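The Third Reel

The year I ran the projector at the Fisby, we lost a reel of a movie and I fixed it by lying.

I should say first that I was not a real projectionist. I sold tickets. The real one had gone off to live near the ocean in July and the owner, who is my aunt, looked around the lobby to see who was tall enough to reach the top magazine. I had two evenings of training and a spiral notebook that the old guy left behind, with things in it like "if it smells, stop."

The movie was called Gillach. If you haven't heard of it, neither had anybody in Burnirard. It was a black and white picture about a ferryman, and my aunt had been trying to get it for eight years. She had seen it once, as a student, in a room above a bank, and she talked about it the way other people's aunts talk about a cruise. There was one print that still traveled, and it belonged to a little outfit called Zinchenko that rented out films by mail and answered the phone maybe one time in ten. The fee was 200 dollars plus shipping both ways. She paid it out of the popcorn money and put up a poster she'd drawn herself. The ferryman looked like a potato in a hat, but the lettering was good.

The cans came on the afternoon of the show, which was already cutting it close. Five reels, the paperwork said. I opened them up on the bench, one, two, four, five, and then a can marked three that had something else in it. I held the first few feet up to the light and saw a woman demonstrating a sewing machine.

I called Zinchenko. It rang and rang. I called again from the lobby phone in case that one was luckier.

My aunt was out front in her green coat, the one for weddings, setting out a plate of lemon cookies. People had come already! We never had people that early. Our best night that whole year had been a dog movie, and that was in the rain. Now here was this line going past the hardware store, folks who had read her little piece in the paper where she said Gillach was the only film that had ever made her miss her bus. I stood at the top of the stairs with my mouth open and then I closed it and went back up.

I know what I should have done. I should have gone down and told her. She would have made an announcement, and offered refunds, and been very brave about it, and then gone home and not eaten her dinner. I was nineteen and I couldn't stand it. So I threaded up reel one and let it go.

And it was good -- I hadn't expected that. I'd figured on something slow with a lot of fog in it, and there was plenty of fog, but there was also this ferryman who can't swim and doesn't want the village to know. Everybody who gets on his boat tells him something, some secret or some dumb complaint, and he just rows. In reel two a bride gets on by herself, in the dress, and he starts rowing her over to the church. Halfway across she asks him to stop. He stops. The two of them sit there in the middle of the river and the reel ends.

In reel four it's winter and the boat is gone and the ferryman is working at a mill. That's it! No bride. Nobody mentions her. There's a white shoe on his windowsill and he waters a plant next to it.

I had maybe a minute to think. I made the changeover to four and stood with my hand on the machine, waiting for the yelling to start.

There wasn't any yelling. There was a kind of rustle, like everybody had sat up at once. Somebody said "oh," pretty loud, from the left side, near the radiator. Then it went quiet, and it stayed quiet through the mill and the letter and the long walk at the end, and when the lights came up they stayed in their seats a while. I've run a lot of movies since then and I can tell you that people usually start feeling around for their coats well before the credits.

They argued all the way out. I heard them from the stairs. She drowned. No, she married him and left him. No, he rowed her back, and the shoe was how she paid. A man who I only knew as the guy who complained about the price of root beer was telling his wife that the whole point was you weren't supposed to see it, that a cheaper director would have shown it to you. She told him he was full of it and then she came back inside and bought a cookie.

My aunt came up to the booth last. She still had the coat on. I was rewinding and not looking at her.

"It was shorter than I remembered," she said.

I said movies were like that sometimes.

She picked up the can marked three and looked at the label and set it down again. She didn't open it. Then she asked if I wanted the last of the cookies, and I said yes, and we locked up.

I packed the reels the next morning. The claim form had a space for comments and I wrote the print number, 818, and then I wrote "wrong reel in can 3" and then I tore it up and got another form. I sent the sewing machine lady back where she came from. I suppose the print went on to somebody else like that. It bothers me more now than it did then.

We ran the Fisby another few years. It closed in the spring of 2000, and the building is a place that sells flooring. My aunt moved in with us after that, and she brought the potato ferryman with her in a frame, and it hung in our hallway where the kids walked past it every day and never asked.

Then last winter my daughter found Gillach online. The whole thing, cleaned up, all five reels. She's the one in the family who got the bug. She sent me the link with a row of exclamation marks and I left it sitting there for a week, then I took the laptop in to my aunt's room and asked if she wanted to see it. I told her then, finally. I told her about the can and the sewing machine and the form. It took me a while to get through, and I was more nervous than I'd been at nineteen.

She said, "Honey, I'd seen it before."

I said I knew that, and why didn't she ever say something?

She said the third reel had always been her least favorite. Too much talking in the boat. Then she moved her feet over so I could sit down on the end of the bed, and I found the button that skips ahead.

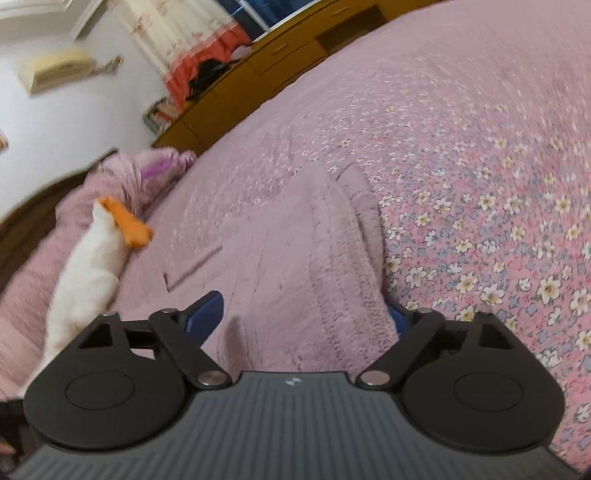
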